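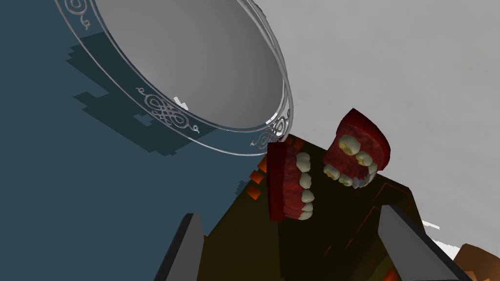

Round mirror, clear rim with white filigree (render)

Ticket: Stock levels wrong after overnight import
Customer: Masico, homeware
Raised by: Bernadette Phelan
System: Allier stock module, CSV import from Mohamedi warehouse
Priority: 2
Status: Resolved

Description as logged
The 02:30 import from the Mohamedi warehouse finishes with status OK but leaves part of the catalogue on the previous day's stock figure. Mirrors, lamps and small frames are affected. No error in the admin panel. Started in July, first noticed when a customer ordered a line that had sold out. A manual re-run of the import gives the same result.

Log

08:50 Support
Ticket picked up. Please attach the import file from last night and the import log. The log is under Settings, Imports, History. Set the level to Full before downloading, otherwise skipped rows are left out.

09:25 B. Phelan
Both attached. Nothing has been changed at our end. Same export template since we went live.

10:10 Support
File has 2,318 rows. The log shows 212 rows skipped with code "no match". Skipped rows are not treated as errors, hence the OK status. All skipped rows have a product code starting with a zero. In the file the zero is missing: 04471-R in the catalogue, 4471-R in the import.

Can you open the file straight from the transfer folder in a text editor (not a spreadsheet) and check whether the zero is there?

10:40 B. Phelan
Opened in Notepad. Zero is missing there as well. I have not saved it from a spreadsheet at any point.

11:05 Support
Then the zero is lost before the file reaches Allier. What sits between the warehouse system and the transfer folder?

11:30 B. Phelan
Jarex connector. It picks up the warehouse export, renames the columns and drops the file in the folder. Warehouse sent me their original and the zeros are all present in that one.

11:45 Support
Please send the Jarex column map and the connector version history.

13:20 B. Phelan
Attached. The connector was updated in July. I was not told about it.

14:00 Support
Column map has product code set to type "auto". Before the update, auto read any value containing a hyphen as text. The new version splits the value at the hyphen, reads the first part as a number and joins it up again, so the leading zero goes. Codes without a leading zero come through unchanged.

Steps:
1. In Jarex, open the column map and set product code to "text".
2. Do the same for barcode. Some of yours also start with a zero.
3. Save, then restart the connector. Saving alone does not reload the map.
4. Delete the current file from the transfer folder.
5. Run the warehouse export again, then the import.

14:50 B. Phelan
Done. First attempt gave the same skips, I had missed the restart. Second attempt: no skipped rows. Spot checks on the mirrors match the warehouse figures.

15:05 Support
Confirmed from the log. An alert for skipped rows can be switched on under Imports, Notifications. It is off by default. Suggest a threshold of 1.

15:15 B. Phelan
Alert is on. Will leave open until the overnight run has gone through.

08:35 B. Phelan
Overnight run clean. Please close.

08:40 Support
Closed. Cause: column type in third-party connector. No change made to Allier.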